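About Wedix

Wedix helps people buy robots, and some weeks we help them not buy robots, which pays the same and involves less freight. We work out of Nondville, on the second floor of a building whose elevator has strong opinions about crates. Albane Sabatier started the company after six years of signing purchase orders for other people's automation and then being invited to the meeting where everyone asked who had signed them.

Our clients are mostly small: commercial kitchens, hotel groups, a few labs, one school district that reads every line of a quote and is therefore our favorite. They come to us with a budget, a deadline and a brochure. We take the brochure away. Then we ask what the arm is supposed to pick up, how often, off what kind of surface, and who gets called when it stops on a Sunday. The last question tends to lengthen the meeting.

A planning job with us takes 22 working days. You get a cost sheet that includes the dull items (mounts, spare fingers, floor work, training, the second round of training) and a buying schedule your finance office can live with. The fee for a first review is $990, and we take it off the price of a full plan if you go ahead.

Before anyone spends real money, we run the job in simulation. We build a room, put a two-armed robot in it, set ordinary things on the counter and see what the grippers have to deal with. Vidal is our name for the household room, and Skirnum is the spreadsheet that everything we learn in it ends up in. Skirnum has 135 rows. We have tried to shorten it and it grew.

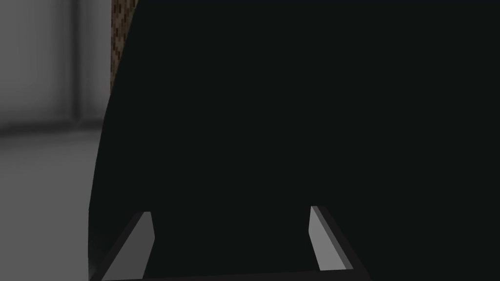
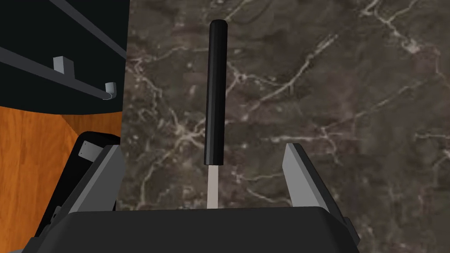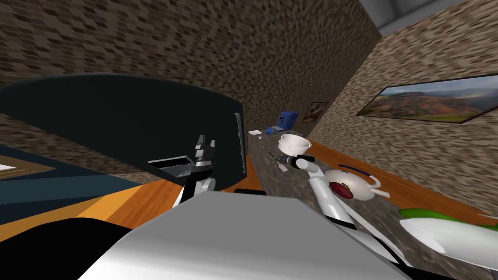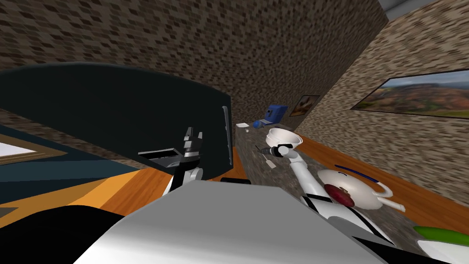 Simulated two-armed robot at the counter. The last two views show both arms, with the right one reaching toward a thin tool on the countertop.

A small tool on a stone counter is a good way to find out what you are paying for. Grippers are quoted by payload, as if everybody's trouble were heavy. Plenty of our clients' trouble is thin and lies flat. If your work looks like that, we would sooner see the money go into fingers and wrist cameras than into a bigger arm, and we'll say so in writing, where your vendor can be annoyed by it.

We don't sell equipment and we take no commission from anyone who does. This has cost us some very nice lunches. It also means that when the plan says to wait until next year's budget, or to lease one arm and leave the other bay empty, you can assume we meant it.

Simulation has its limits and we list them on page 2 of every plan, ahead of the numbers. It won't tell you how your night shift feels about the new arrival, or whether your loading door is as wide as the drawing claims. For the door, Albane brings a tape measure. For the night shift, she brings pastries and stays until the end.

If you have a quote on your desk already, send it over before you sign it. After is also fine, but the conversation is shorter.

Contact Wedix | Nondville office, second floor | © Wedix, all rights reserved | Back to top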